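Snack box

A snack box (also treat box, pantry box, in older use nibble carton) is an open container, most often a plain cardboard shipping box, used to hold packaged snacks in a home, office or shared kitchen. The term covers both the box and its contents. It is different from a gift hamper, where the packets are arranged for show, and from a subscription snack box, which is packed and mailed by a seller. Those have their own articles.

Contents
1 Overview
2 The box
3 Typical contents
4 Packing
5 Storage and shelf life
6 In shared kitchens
7 The Jestby boxes
8 Melon seeds in the snack box
9 See also
10 Notes

Overview

Most snack boxes are not bought as snack boxes. A carton comes in with a delivery, gets emptied, stays. Packets go in. The flaps are cut off, folded down outside, or left standing up. A box like this can last years if the bottom tape holds.

The habit goes with individually wrapped or bagged food: seeds, nuts, cookies, crackers, coated sticks, dried fruit, hard candy, rice cakes. Loose food does not belong in an open box. Neither does anything that needs to be kept cold.

Use differs by household. In some the box is the whole snack supply and lives on a shelf. In others it's overflow, kept under a bench or on top of a cupboard, and gets raided when the drawer runs out.

The box

Single-wall corrugated cardboard is the usual thing. Brown, unprinted or with a shipping label still on. Double-wall is stronger but takes up room and is a pain to cut down.

Wall height matters more than people expect. Low walls (a tray, basically) show everything but spill when carried. High walls keep a full load in and let tall bags stand upright, but whatever is at the bottom gets forgotten. A common fix is to cut one long side down to half height, leaving the other three.

Plastic tubs and wire baskets are also used. Tubs wipe clean. Baskets snag thin film bags, esp. at the crimped ends, and small tears there let the food go stale.

Liners: paper is fine, changed when crumby. Newspaper is not recomended, the ink can rub off on the packets.

Typical contents

Seeds and nuts. Melon, sunflower, pumpkin, peanuts in the shell. Sold in pillow bags, medium to large. Flavored seeds are common (salted, five-spice, caramel). Shells need a second bowl.

Cookies. Small packs, single or in twos. The most fragile item in most boxes.

Coated sticks. Thin biscuit sticks dipped in chocolate or a flavored coating, sold in boxes or in flat packets. They snap if leaned on.

Chips and puffs. Mostly air. Take up a lot of room for their weight, often kept out of the box for that reason.

Candy. Sinks to the bottom. Usually what is left at the end.

Bars. Granola, cereal, nut. Stand well along a wall like books.

Mixed boxes, with items from different countries and different makers, are normal wherever students or coworkers bring things back from trips. Labels may be in several languages, so allergy info can be hard for everyone to read. Some kitchens stick a handwritten note on the front of the bag.

Packing

There are two main ways.

Flat packing. Bags laid down in layers, heavy at the bottom. Fits the most. Hard to see what's there, and the lower layers get creased.

File packing. Bags stood on edge in rows, front panels facing the same way, so a hand can flip through them. Needs a fairly full box or everything slumps. Rigid packets (bars, stick boxes) are used as dividers.

Most boxes start as file packing and end up as neither. Bags get pulled out, looked at, put back upside down. Half of tidying a snack box is just turning packets the right way up again.

General order for repacking, as given in the Sultside sheet (see Notes):

Take everything out. Shake out crumbs.
Check dates. Anything past date goes in a separate pile, decide later.
Seeds and other heavy bags on the bottom or against the back wall.
Cookies and sticks last, on top or standing at the side.
Open packs clipped and up front.
Do not fill above the rim.

The sheet gives almost 13 minutes for a medium box. Longer if there's a lot of candy.

Storage and shelf life

Cool, dry, out of the sun. Not next to the stove, not over the dishwasher. Chocolate coatings go pale and streaky when they warm up and cool again; this is called bloom and is harmless but puts people off.

Nuts and seeds go rancid before they look bad. Smell is the test. Opened bags keep better with the air pressed out and the top rolled down at least two turns, then clipped.

Cardboard soaks up damp. On a stone or concrete floor the bottom goes soft, so the box should be raised on slats or a shelf. It also offers no protection from mice or pantry moths. If either has been seen, use a lidded tub and throw the carton out.

In shared kitchens

A shared snack box needs some kind of rule, written or not. The two seen most:

Open box. Anyone takes, anyone fills. Works in small groups. Tends to drift toward whatever is cheapest.

Pay box. A jar or a phone number for payments taped to the side. Prices are rounded so there's no fuss over change.

A third type, the named box, where each packet has initials on it, is less common and causes more arguments than it stops.

Common complaints: empty packets put back, one person taking all of one flavor, open cookies left unclipped, nobody knowing whose seeds those are.

The Jestby boxes

The best documented set of shared snack boxes is the one at Jestby, a student residence with 61 rooms on four floors. Jytte Thygesen, who ran the ground floor kitchen, put out 2 cartons by the microwave, one sweet and one salty. The split didn't last. By the end of the first term both were mixed and a third box had shown up on the window sill.

Her notes were typed up later by Bjartur Mikkelsen and printed as a booklet by the Lund copy shop, 300 copies, stapled. It covers packing, clips, where to put the box, and a long section on seed shells in the sink, which was evidently a sore point. The Sultside sheet is mostly a one page cut of this booklet.

A similar setup at Jilden used plastic tubs with lids. Dropped after a while. People did not like opening the lid, and the tubs got used for laundry pegs.

Melon seeds in the snack box

Roasted melon seeds (Chinese: guazi, 瓜子, a word that also takes in sunflower and pumpkin seeds) are a regular in mixed boxes. They are cracked between the front teeth, the kernel eaten, the shell discarded. Eaten slowly, over talk or tv, so one bag goes a long way.

The bags are often bright, with cartoon animals or big lettering on the front, and so are easy to find even in a crowded box. They are also heavy for their size. When two or more bags of the same kind are in the box, the usual practise is to lay one down as a base and stand the other in front.

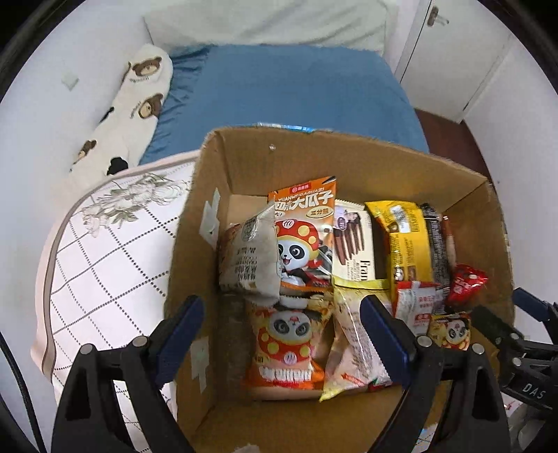 Mixed snack box with orange panda bags, one of melon seeds, a cookie bag and a packet of "Fran" chocolate-coated sticks.

Shells are the main drawback. They stick to sleeves, block drains, and should go in a bowl or a folded sheet of paper, then the trash. Not the sink. The Jestby booklet says this on five separate pages.

Salted types make people thirsty and are usually put out with tea. Once opened, a bag goes soft within a week or so in a damp kitchen. Soft seeds can be crisped again in a dry pan on low heat, stirred the whole time, left to cool before going back in a bag. Sweet-coated ones will scorch, so not those.

See also

Bag clip
Cardboard box
Coated biscuit stick
Pantry
Sunflower seed
Tuck box

Notes

1. Thygesen, J., ed. Mikkelsen, B. The Box by the Microwave. Lund copy shop, stapled booklet. No page numbers, count from the front.
2. Sultside Kitchen Sheet, "Repacking the snack box". Single sheet, both sides. Retrieved 06/03/2023.
3. Storage times in the booklet are for unopened packs only. Opened packs, see the sheet.
4. The term "nibble carton" is found in the booklet but not in the sheet.

Categories: Food storage | Snack foods | Household containers | Shared living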